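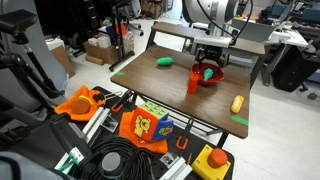

2. Method (Hyun's half)

Written up Monday night, sorry for gaps. Task is what we called Grillness: toy food on a small table, arm has to pick up one thing and put it in the red bowl. We drive it by remote control, record everything, then train on the recordings. No hand guiding in the end. Pushing the arm around was fine for big moves but useless near the bowl, and your own hand gets in the wrist camera view.

Each demo: home position, move over, close, lift, drop, home. Bad ones binned straight away. Target was 43 good demos per object. Got there for the bun and the pickle, grapes took till late March.

2.1 Wrist view

Grapes are a pain. Bumpy, so the fingers need to come down either side of the bunch and low, and from the wrist view its hard to judge height. Dong-hyun Hong found going slower for the last bit helped more than any change to the controller settings. We should of done that from the start.

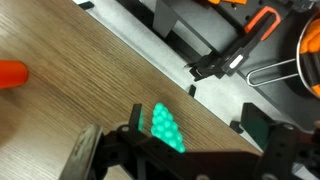 Sallthorpe Student Reports, Issue 15, page 3

2.2 Problems

Operators drift. By the end of a session you cut corners, so the early and late demos dont look alike and the model picks up both. We swapped drivers more often after that. Also the tape marks on the table matter, if the table gets knocked the start positions are all off.

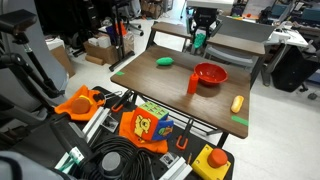 Dataset after cleaning is 2,389 short clips, all copied to the Hurgate drive. Training results in section 3, if it finishes in time.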